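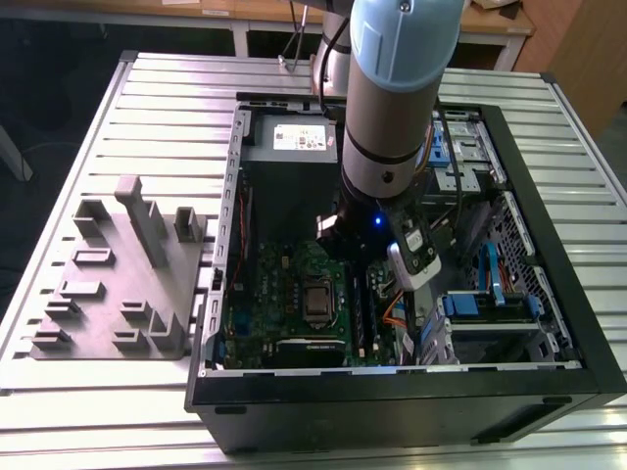
Urkness, 5/27/19

Open case check, bench 2, unit 341
Checked by: Frans Van Beek
Second reader: Colm Flanagan

Side panel removed, case lying flat on the slotted table: OK
Power supply label can be read without moving the unit: OK
Processor seated in socket: OK. I did not touch the bracket.
Memory slots: please look again. Darcy Cartwright asked for a second look before closing and I agree with her.
Graphics card at lower edge of the board: OK
Blue SATA cable by the drive cage: OK, but keep it away from the panel edge when closing.
Orange cables: COMMENT. They are a loose bundle and cross the open part of the case. Tie them before power is on.
Mains cord unplugged at the wall: OK, I checked it myself two times. 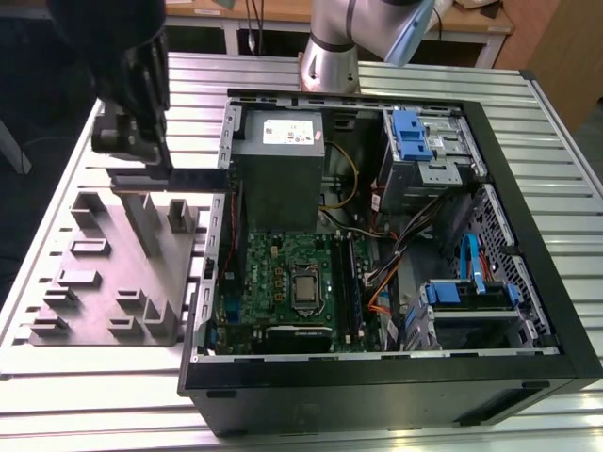
Unit 341 with brown fixture tray at left, power cables across the case.

Tray flat on table: OK
Drive clips (blue): OK
Wrist strap: one is missing from the hook. Ask Wiremu Stubbs, he orders them from Gilchrist.
Result: pass with 2 comments. Do not close the case until the cables are tied and memory is checked again.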